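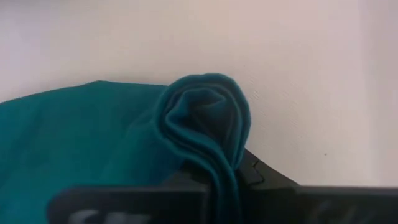 What is in the Cornwood recipe file?

It's 388 recipes typed up from my family's handwritten cookery notebooks, one recipe per row, in a plain CSV you can open in anything.

I'm Marcela Charvát, and this started as a way of finding the plum dumplings without turning every page of every notebook. Then a cousin wanted a copy, then a friend of hers who teaches food history wanted one too, and by then I'd been emailing so many slightly different versions about that I gave in and put it somewhere sensible. So here we are! Last updated 2024-06-27.

Where the recipes come from

There are 2 notebook series. The first is the Cornwood set, kept by my grandmother and then my mother, and named after the house. The second is the Clokwood set, from my great-aunt, who wrote in pencil, on both sides, in a hand that got smaller whenever she was running out of page (so most of the time). Cornwood gave us 307 recipes and Clokwood the other 81. If a transcription looks odd, check the source column first, and if it says Clokwood, please be kind.

What the columns mean

id — a number. Gaps don't mean anything, I deleted some duplicates and couldn't face renumbering.

source — cornwood or clokwood, lower case.

title_original — the title exactly as written, spelling and all. My grandmother spelt "biscuits" four ways and I've kept every one.

title_plain — my tidied version. Search on this one.

ingredients — separated by semicolons, amounts first. Where the notebook gives no amount, I've left it blank. Don't read a blank as "a pinch", it could just as easily be a bucketful.

method — the full text, with line breaks taken out. Some are a single sentence. The entry for bread soup reads "as usual", and that's the whole method.

oven — the words used, such as "slow", "brisk" or "after the bread". I did try turning these into temperatures and wasn't happy with the results, so that column went in the bin.

credited_to — the person or household the recipe came from, if one is named. Surnames of neighbours have been cut down to initials.

tried — y or n. Means I've cooked it myself at least once. It says nothing about whether I'd do it again.

Measures, which will trip you up

My mother used ounces until she suddenly didn't, so the Cornwood rows switch to grams partway through, and for a few years both turn up in the same recipe. I've copied what's on the page. A "cup" in Cornwood is one particular blue teacup, long gone. A "cup" in Clokwood seems to be any cup at all. If you're doing sums across the whole file, filter by source before you start or you'll get nonsense (I did this, made a lovely chart of sugar use, and had to take it down again).

How I typed it up

By hand, in the evenings. I tried a text recognition program early on and it was fine on the printed labels pasted into the back pages and hopeless on everything else. I typed each recipe once, left it for a while, then read it back against the page. Words I couldn't make out are marked [?] and words I'm guessing at have the question mark straight after them, like marjoram?. If you know old kitchen shorthand and can fill any in, please do tell me.

Mr Sukprasert, who used to run the bakery two streets down, went through the yeast recipes with me and found a couple of places where I'd read tablespoon for teaspoon. Those rows are fixed now. I'm still grateful, and so is anyone who was going to make the salt rolls.

Known problems

Rows for jams and pickles are patchy, as several of the pages had stuck together and I didn't want to force them.

The accents are saved as UTF-8. Some spreadsheet programs will still mangle them if you double-click the file — use the import option and pick UTF-8 yourself.

There's a cake called Fundolmont in the Cornwood set that I can't trace anywhere. It might be a place, it might be a joke, it might be somebody's surname gone wrong. The cake's very good, with walnuts and a scary amount of butter.

Please don't treat any of the preserving or bottling instructions as safe. They're old, and some of them skip steps you'd want. Look up a modern method before you put anything in a jar.

Using it

Do what you like with it, share it, print it, cook from it, teach with it. A mention of the notebooks would be nice if you publish something. If you'd only like a small file to practise on, sample.csv has 100 rows picked at random from both sets, with the same columns in the same order.

Corrections are welcome by email or as an issue on this page. Give me the id and what you think it should say. I go through them in batches, and the next batch will be in September, once the plums are done.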